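Handheld gripper: jaws stop registering as closed part way through a session

Home and Small Automation Help > Grippers and end effectors
Posted 01/10/2020

Lollden

I have a pair of handheld grippers with parallel jaws and blue rubber pads, one for each hand. I use them to record picking and placing of small objects, and the recordings are used later for training an arm. The current set of objects is jewellery, sorted from a table into an open box.

The fault is on the left unit. It starts normally. The jaw opening reads zero when closed and full scale when open. After a while the closed reading begins to creep up, and by the end of the session the log says the jaws are still open by 2 mm when the pads are pressed hard together. The right unit does not do this.

I didn't notice at first. I had 2,648 grasps logged before I plotted the closed values, and a lot of the later ones are now useless for thin items. A bead bracelet is fine because it is thick enough for the error not to matter much. With a thin ring the log says the jaws never reached it. 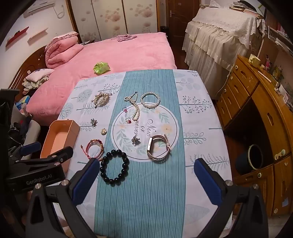
Jaws open over the bead bracelet, box to the left.

What I have tried so far:

Restarting the unit. The reading goes back to zero, then creeps again.
Swapping the cable with the one from the right unit. No change.
Cleaning the pads with a damp cloth. No change that I could see.
Running the left unit with nothing in the jaws, opening and closing it 49 times. The closed reading stayed at zero for all of them.

The last one is what confuses me. If it was the sensor I would expect it to drift with nothing in the jaws as well. Is this a known fault, and is there any way of saving the data I already have?

Ulberg

Sounds like the sensor. Mine went the same way and I sent it back. They replaced it in November, no charge. I would not bother opening it up.

Gellholm

I don't think it is the sensor, and the empty test is the reason. A sensor that drifts with heat or time will do it whether or not there is anything between the pads. Yours only drifts when the jaws are doing work, so I would look for something that moves under load.

There are two usual places. The first is the pad. The rubber is held on the inner face of the finger, and if it has started to lift at one end it can ride up a little each time you grip something hard and uneven. Then the pads meet early and the fingers behind them stay apart. The reading would be correct in that case, but it would be telling you about the fingers and not about the pads.

Hair combs and brooches are bad for this. Anything with stones or metal teeth catches in the ridges, and when you let go it pulls the rubber with it.
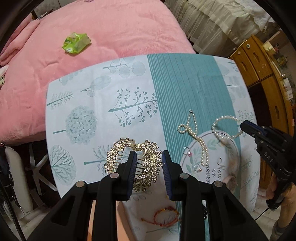

The second is the fixings at the base of each finger. If one has worked loose, the finger can tilt outwards when you squeeze and may not come all the way back. Restarting would hide it, as on most of these the zero is taken again at start-up from wherever the jaws happen to be. Check that in your settings. If it does re-zero at start-up, the restart fixed nothing and you have been recording from a false zero.

To tell the two apart, switch off and close the jaws gently on a strip of paper. Pull the paper out. Do it at the tip, the middle and the base. If it grips at one end and slides at the other, you have a lifted pad or a tilted finger. Then hold the finger by its hard part and try to rock it. If it rocks, it's the fixing. If it's solid, peel back the corner of the pad and look at the glue.

Don't put your own finger in to feel for the gap while the unit is powered. If yours has a motor in it, a wrong closed reading means it can keep pushing after it should have stopped. I have had a bruised nail from that.

On the data, you can save some of it. Find every point in the log where the jaws were fully closed with nothing in them, and use those as new zeros. Between two of them, assume the error grew evenly. That is good enough for beads and pearls. I would throw the ring grasps away and record them again. From now on, close the jaws empty every 10 grasps so you have something to correct against.

El Fassi

Agree with Gellholm about the start-up zero, that caught me out too. One thing to add: check the right unit with the paper as well, even though its log looks clean. If you do most of the gripping with your left hand, the right one may just be less worn.

Also, if you re-glue a pad, leave it clamped overnight before using it. I used mine after an hour and it slid straight off.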